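When the gripper does not let go

Filipa Moreira has a small mark on her left thumbnail, and she shows it before I can ask. "It is nothing," she says. "But it was the reason we stopped everything on a Friday, and I think we were right to stop."

She leads the hand tools group at Rasora, which makes grippers that a person holds and closes with a trigger. People use them to record how small tasks are done, such as pulling out a drawer or picking up a screw, and a robot arm later learns from these recordings. The fault she wants to talk about appeared in July, in the second series of the tool, called Votum.

"The trigger came back, but the fingers stayed closed," she says. "Not each time. In 883 closings it happened 6 times. This is a bad number, because it is too small to see on the test bench and too large to ignore."

At first the group suspected the spring. Hjalti Hafstein, who came to the company from a maker of fishing equipment, changed the spring for a stronger one, and for two days the problem was gone. Then it came back, with more force behind it. That was when Moreira's thumb was between the fingers – she was clearing a small part that had fallen in.

"I made the mistake everybody makes with a tool that has no motor," she says. "You think, there is no power, so there is no danger. But a spring is power."

The cause was in the linkage. A pivot pin had been ordered slightly too long, and when the screw was tight it pressed on the side of the finger. Touran Ghorbani found it after she had taken three tools apart and laid the pins next to each other. The drawing was correct. The order was made from an older one.

Hafstein does not like to speak about the stronger spring. "I treated the sign of the problem," he says. "I would like to have that week again."

All tools with the long pin were called back, also those at the Keltholm workshop. The drawer work there started again after the new pins were fitted.
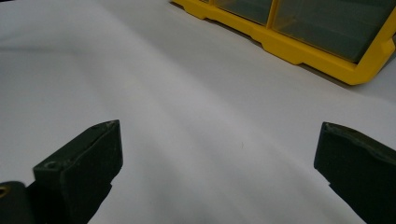
Can a user check the pin without opening the tool?

"Close the trigger slowly and release it slowly," Moreira says. "If the fingers wait, even a little, put the tool down and write to us."

The new pins are measured on arrival, and the old drawing has been removed from the shared folder. Ghorbani also asked for a release lever that opens the fingers by hand. It adds weight, and the people who hold the tool all day have complained. Moreira has not decided yet.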